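Home | Visits | Storage | Workshop | Contact

Open day at Nuvlow, Arnham
November 19, 2019

The building is on the north side of the Gadavon estate, with parking for 24 cars at the rear. Rianne Van Wijk took our group, 13 people in total, through the offices and a corridor of sample shelving before we reached the section on small storage. The subject was how containers behave when they share a surface with other things.

Most of the discussion concerned the toolbox. A box with compartments in the lid gives quick access to small parts, but the lid has to be cleared before it is opened. Tumelo Kekana asked about placement against a wall. Rianne's advice was to check the swing of the lid first and to leave the latches facing the user.

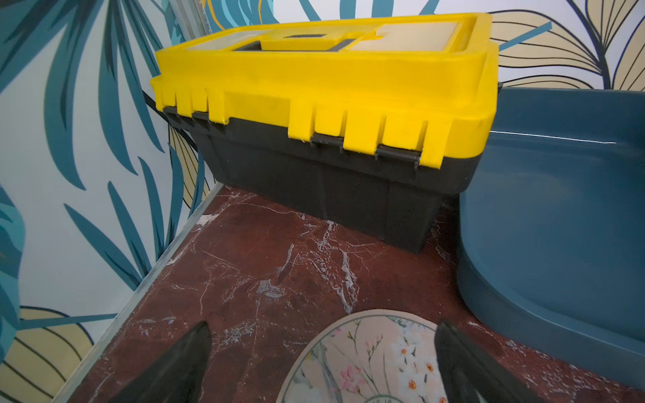
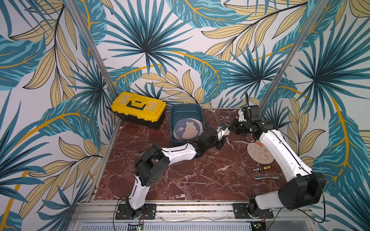
Yellow and black toolbox, teal container to its right, dark red-brown marble with pale veins.

Open bins were treated more briefly. Low sides make the contents easy to reach — and easy to knock out. For anything smaller than a screwdriver she prefers a lidded compartment, labeled on the front edge.

The stone surface drew a few questions on scratching. Felt pads were recommended under hard plastic, replaced every July. A handout listed some 200 container sizes, most of them metric. Coffee followed in the front office, and the next visit is to Wi.

Contact: Marama Dunstan, visits desk | © 2019 | Back to top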